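Section 7. Setting Up the Audio Tour at the Odalden Parish Church

This section is for the person who opens the church on visiting days. It covers the Nurkerus handsets, the seven listening points in the building and the order in which visitors should be sent around. Charging and storage are covered in Section 3.

Before you start

You will need the handset case, the key to the vestry cupboard, the printed floor plan and the numbered stands. Allow 50 minutes the first time.

Note: The north gallery is closed to visitors. Its old listening point has been removed from the plan, but the recording is still on the handsets under number 57. Leave it there. Groups who ask about the organ can play it from the nave.

7.1 Placing the stands

1. Unlock the west door and hook both leaves back. Do not prop them with the hymn book trolley.

2. Put stand 1 in the porch, to the left of the foundation stone. The inscription is worn and most people miss the second line, so turn the stand to face it.

3. Put stand 2 at the foot of the tower stairs. The recording here deals with the fire and the rebuilding in brick.

4. Carry stands 3 and 4 up the center aisle. Stand 3 goes beside the font. Stand 4 goes under the pulpit, on the side away from the heating grate.

5. Put stand 5 in front of the patron's pew. Keep the pew door latched.

Caution: The painted panels on the patron's pew are original. Stands must not lean against them, and nothing may be taped or pinned to the wood.

6. Put stand 6 in the chancel, one step below the altar rail.

7. Put stand 7 outside the south door by the graves of the first pastors. Bring it in if it rains. The base is not sealed.

7.2 Preparing the handsets

1. Switch on each handset by holding the side button until the light turns green.

2. Choose the language. English, German and Polish are loaded. The Polish text is longer at stands 1 and 4, where Sarla Sengar added material on the services held in that language up to the closing of the school.

3. Set the volume to 3. Visitors can raise it themselves.

4. Play the first few seconds of stand 1 on each handset. If you hear the old introduction, which begins with the bells, the handset has missed the June update. Put it back in the case with the red tag on it and use another.

5. Hang the handsets on the rack in the porch in number order.

Note: The rack was made by Paracha and the hooks turn inward when pushed too hard. Pull them straight before hanging anything.

7.3 Sending visitors around

1. Give each visitor a handset and a floor plan. Take a name for the sign-out sheet.

2. Start single visitors at stand 1. With a large group, start half of them at stand 5 and tell them to come back to the porch at the end.

3. Ask visitors to stop the recording before they pass anyone praying in the side chapel.

4. During a baptism or funeral the tour is suspended. Collect all handsets before the family arrives and move stands 3 and 4 to the vestry.

5. Visitors who want to see the parish registers should be given the Darkedo archive card. The registers are no longer kept in the building.
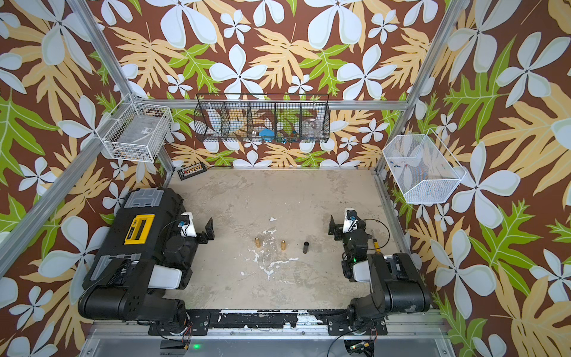 Arsalan Dogar wrote that starting people at stand 5 confused his group, as the recording there mentions the patron by her first name only and her story is told at stand 1. He would like a short opening added at stand 5, or else a line on the floor plan giving her full name and the year she paid for the roof.

A line has been added to the plan under the drawing of the pew. Until the old plans are used up, write it in by hand or tell the second half of the group before they set off.

7.4 Closing

1. Check the handsets against the sign-out sheet.

2. Wipe the earpieces with the dry cloths in the case. Do not use spray.

3. Bring in stand 7 first, then the others in any order. Stack them flat in the vestry cupboard with the numbers facing up.

4. Unlatch the door leaves and lock the west door from the inside. Leave by the vestry.

5. Write any faults in the book on the cupboard shelf, with the handset number and the stand where the fault occurred.

Caution: The vestry door locks behind you. Have the key in your hand before you pull it shut.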